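Sorting my grandmother's buttons

Saturday, April 8, 2023

My grandmother kept her buttons in two cookie tins, and they came to me in October. I finally went through them this week. The total was 231, not counting the broken ones, which I threw out.

I started by color and gave up after an hour. Too many of them are almost brown. Size worked better — shirt buttons first, then coats, then the odd ones with shanks.

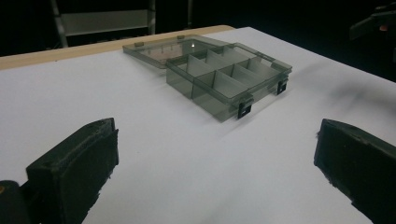
The coat buttons are the ones I like most. Twelve of them match, dark green with a raised rim, and I think they came off a coat she wore in Metbridge before my mother was born. My cousin So-yul Geum has the photo album, so I've asked her to check.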